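Week 4: What a Delay Minute Is, and Who Pays For It

Good to see so many of you back after the fare policy week, which I know was a slog. These notes cover what we got through in class on Tuesday, plus the bit about dwell time that I rushed at the end when the bell caught me out (again, sorry!). Please read them before you start the worksheet, and bring a pencil next time, as we'll be drawing string-line charts by hand.
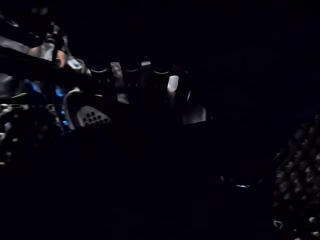 Drorthorpe College | Department of Transport Studies | Urban Rail Operations

Let's begin with the unit itself. A delay minute is one train running one minute later than its timetable says it should. That sounds simple enough, and for a single train it is. The trouble starts when there is another train behind it, and on a busy line there is always another train behind it. If the first train sits at a platform for 4 minutes longer than planned, the one following has to slow down or stop in the tunnel, and so does the one after that. The first lot of minutes we call primary delay. Everything that piles up behind is reactionary delay, or knock-on delay if you prefer the plainer word, and I do.

Thabiso Du Plessis asked a very fair question in class, whether a passenger feels any difference between the two. No, not one bit! A person standing on a platform only knows that the train hasn't come. But the operator cares a great deal, as the two kinds are tackled by different people. Primary delay goes to whoever looks after the doors, the signals or the track. Knock-on delay goes to the timetable planners and the controllers.

Now, the Bukhari line, our running case this term. You'll remember it has a short turnback at the eastern end with a single crossover, and that trains are scheduled every 3 minutes in the morning peak. Suppose a door fault holds one train at Landel station. With 400 people trying to get off and on the next one, that train is going to be late leaving too, even if there is nothing wrong with it. This is the dwell time spiral. A late train meets a fuller platform, a fuller platform takes longer to clear, and so the train gets later still (and the one behind it, running nearly empty, catches up, which is why you so often see two together).

Controllers have a handful of ways to break the spiral, and I'd like you to know these four well enough to explain them to a friend:

1. Holding. Trains ahead of the late one are kept at a platform a little longer, to even out the gaps.

2. Skipping stops. The late train runs through a quieter station. Passengers dislike this one very much, so announcements have to be early and clear.

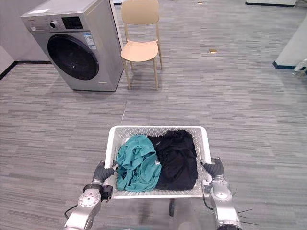
3. Short turning. The train is turned back before the end of the line and picks up its place in the other direction. Oratile Mokgethi's group will be presenting on this, so I won't steal their thunder.

4. Dropping a trip. One run is canceled outright and the rest are spaced to cover the hole.

For the worksheet, take the door fault at Landel and work out the total delay with holding and then without it. Show your primary and knock-on minutes in separate columns. Karabo Coetzee has kindly offered to share her blank chart with anyone who missed class. Reading for next week is the chapter on recovery time, and you can skip the appendix unless you enjoy that sort of thing.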